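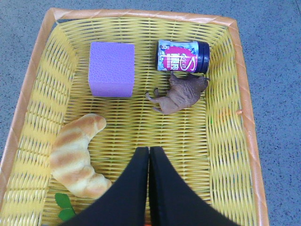
Wrist view, yellow basket, gripper closed. Used for items 2, 3 and 5.

Pick software check, release candidate, Tralmont cell
2020-10-14
By the integration desk, Brorcombe

Scope: perception, grasp planner, motion limits, logging. Hardware has its own sheet. Marks are OK, NOT OK or OPEN. A vendor's word does not count as a mark.

1. Version on the controller matches the release note.
OK. Matches on the controller. The planner reports its version as "latest", which tells me nothing. Please print a real number at startup.

2. Gripper fingers masked out of the wrist view.
OPEN. With the fingers closed they cover a good part of the lower middle, including the edge of the green leaf and the low tip of the croissant. The mask is a fixed shape drawn for one finger opening. I was told it "adapts". I looked in the config and found one polygon. Show me where the second one lives.

3. Objects split correctly when they touch or overlap.
NOT OK. The brown toy animal slightly overlaps the bottom edge of the container with the dark blue lid, and the segmenter returned both as one object with high confidence. The purple cube stands clear and came back clean, as it should. I would not brag about the cube. The croissant and the leaf came back as one piece too, and the release note calls this case fixed.

4. Confidence score means something.
NOT OK. Replayed 300 logged views from the Tistport set. Wrong splits scored as high as right ones. Until that changes, the threshold slider is decoration and should come off the operator screen.

5. Basket is not reported as an object.
OK with comment. The yellow weave is left alone. The orange rim is dropped by a color rule, and I don't trust it. There is a tiny orange bead-like thing poking out of the weave near the right wall, and the rule throws it away along with the rim. If small parts matter to the customer, this is a miss. If they don't, say so in the spec.

6. Planner keeps fingers off the walls.
OPEN. The walls slope inward and the planner models them as straight. The margin is set to 13 mm to make up for it. Who picked that number, and for which basket? Nothing in the repo says.

7. Planner refuses when no safe grasp exists.
OK. Fed it a blocked basket model in simulation and it refused each time. The error text reads "unknown", so the operator will just press retry.

8. Planning timeout is honored.
NOT OK. Limit is 200 ms. The longest plan in the log took 1,335 ms and no warning was raised. The timer starts after the point cloud is built, so the slow part is never counted. Move the timer.

9. Stop command clears the motion queue.
OK. Tested from the pendant and from the script. Queue was empty after both.

10. Logs can be replayed on another machine.
OPEN. Works on the Brorcombe bench. Fails on a clean install with a missing calibration file that is not in the package. The install guide doesn't mention it.

11. Operator can tell which model is loaded.
NOT OK. The screen shows "Mabula" for both the old and the new weights. Rename one.

Result: not released. Items 3, 4, 8 and 11 need a fix and a rerun. Items 2, 6 and 10 need an answer in writing, with a file path. A demo video will not close any of them.

Recent checklists
Tistport: camera calibration, repeat check
Tralmont: pendant and stop script
Mabula weights: first intake check
Brorcombe bench: log replay setup

Contact the integration desk | Copyright 2020 Brorcombe | Back to top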